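Kit Tistov, robot laveur de parois vitrées à monter soi-même : mon avis après l'avoir construit
Publié le 24/6/24

J'avais promis à plusieurs d'entre vous un retour sur le kit Tistov, et je m'excuse d'avoir tant traîné, mais je voulais vraiment le faire tourner un moment avant d'en parler. Je l'ai commandé en novembre, payé 483 euros, et monté en grande partie sur la table de l'atelier partagé Stirwood, où il y a du bon café, un bon étau et toujours quelqu'un pour vous prêter une clé de 7.

Le principe est simple : deux petits treuils fixés dans les angles hauts de la vitre, deux courroies, et un chariot qui promène un patin en microfibre de gauche à droite en descendant. L'ensemble s'alimente en 24 V et le chariot pèse 700 grammes tout équipé, ce qui m'a paru lourd dans la main mais se fait oublier une fois suspendu. La carte de commande est une Kushwaha, bien connue de ceux qui ont déjà bricolé une petite table traçante, et le micrologiciel se modifie sans difficulté.

Le montage mécanique est un plaisir, je le dis d'autant plus volontiers que je suis lente et que je relis tout trois fois. Les pièces sont bien ébavurées, la visserie est rangée par étape, et il reste même des écrous en trop (merci !). La notice, en revanche, a été traduite un peu vite. J'ai passé une soirée entière sur la page des fins de course avant qu'Iolo Griffiths ne me fasse remarquer que les deux schémas étaient inversés. Une fois les connecteurs permutés, le chariot est parti dans le bon sens du premier coup.

Reste la partie que j'avais sous-estimée, à savoir la préparation du verre. Le patin du Tistov appuie très peu, il entretient une vitre déjà propre et n'ira pas décoller grand-chose. Avant l'étalonnage, on passe donc un bon chiffon à la main, une paume bien à plat pour s'appuyer et l'autre qui frotte, sans oublier les coins où viendront les ventouses.
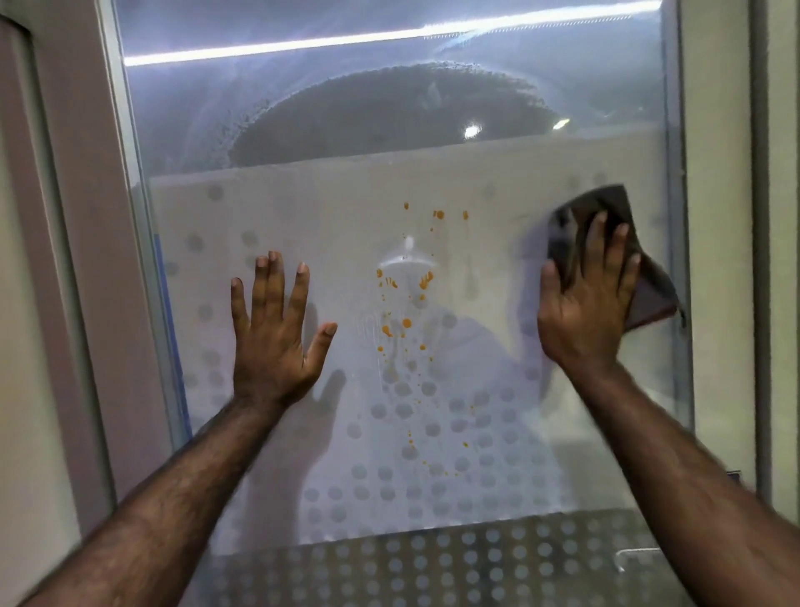
Le chiffon à l'œuvre sur la paroi embuée, avec ses petites taches orange, sous la rampe à LED.

Pour les ventouses, justement, j'ai laissé de côté celles du kit et pris des Stesholm à levier. Les premières glissaient de quelques millimètres par nuit, et comme l'étalonnage se fait à partir des angles, le chariot finissait par mordre sur le joint. Avec les autres, plus rien ne bouge – et je n'ai pas retouché aux réglages depuis.

À l'usage, j'en suis à 50 cycles. Le bruit ressemble à celui d'une vieille imprimante, on ferme la porte et on n'y pense plus. Les bandes se recouvrent bien au milieu, un peu moins sur les bords, où il reste un liseré que je reprends au doigt. La microfibre se lave en machine, mais le velcro qui la tient commence à fatiguer et j'aurais aimé en trouver un de rechange dans la boîte.

Est-ce que je le rachèterais ? Oui, surtout pour le bonheur de le construire. Si vous cherchez seulement une vitre nette, une raclette suffit. Je posterai mon fichier de réglages dès que je l'aurai remis au propre.

Nia Hughes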